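Stop calling it a glitch

In December one of our arms let go of a screwdriver it was supposed to hang on to, and the word that went into the log was "glitch." I typed it myself. I've been annoyed about it ever since, so I'm going to use this column to argue with past me.

Quick background for anyone who doesn't know our little corner of things. I work at Vemora, we're small, and we teach pairs of tabletop arms to do boring household stuff: hanging shirts, sorting tools, putting things away in cases. The arms run on a controller from Nurkeo, and the station in question is the one we call Makley (every station has a name, don't ask me where they come from). Makley had run for 30 shifts without anything worth writing down, and I think that was part of the trouble. You stop standing there with your hand near the stop button. You start reaching in to straighten a hanger while the thing is paused, and paused feels like off!

Paused is not off. I want that on a mug.

So the right arm is holding a screwdriver, it's paused, and I lean in to fix a sleeve. The gripper opens. The screwdriver drops point first and lands close enough to my hand that I said a word I can't print. No blood, no damage except a nick in the table. We restarted it, it ran fine, and into the log went "gripper glitch, restarted, OK." Then lunch.

Then it did it again. And again. It took 3 drops before anyone pulled the records, and when we did, the cause was almost insultingly plain. A connector at the wrist was a hair loose. When the arm stopped at a certain angle the cable tugged, the gripper lost its signal for a moment, and on losing signal it went to its default position. Somebody had set that default to open. Us, it was us, way back during setup, because open is handy when you're swapping things in and out all day.

Now, a loose connector is a fault. Faults happen, you tighten them, life goes on. What bugs me is the other half. A gripper that opens when it gets confused was a decision, and we'd forgotten making it, and the word "glitch" let us keep on forgetting. A glitch is weather. It blows in, it blows out, you don't go looking for who ordered it.

I do understand the pull of that word. It's friendly, it's short, and it doesn't make whoever built the cable run feel bad. I've worked in places where writing "we set this wrong" in a log was a good way to ruin your month, and people there got very creative with vocabulary. But a log full of soft words is useless six weeks later – you can't search for a pattern when every entry says the machine had a moment.

What we do now is pretty dull. Every entry has to say what moved, what it was holding and where the nearest person's hands were. If we don't know the cause we write "cause unknown" and the station stays down until someone's had a proper look at it. The cables have more slack at the wrist, and the gripper holds its last position when the signal drops. And if you want to reach in, you cut power. Yes, it's slower. Yes, I've grumbled about it too, mostly on laundry and tool days, when something always needs straightening.
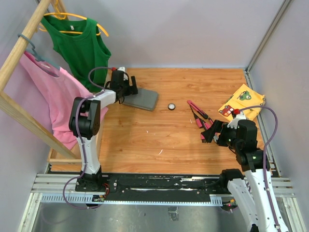
Vendula Zeman wrote back after reading a draft of this, and she thinks I'm letting myself off easy. Holding the last position isn't automatically the safe choice, she says, because a gripper that won't let go is a lousy thing to have closed on your finger, and the honest answer depends on what it's holding and who's nearby. She'd also like it known that cutting the power should have been the rule from day one.

She's right about the finger. I'd been so fixed on the dropped screwdriver that I swapped one default for another and felt very grown up about it. We've been going back and forth on whether the setting should change with the task, sharp tools one way and shirts another, and I lean toward yes, though it means one more thing to get wrong at setup. For now it's written on a card taped up by the power switch, in my handwriting, with the date we last checked it.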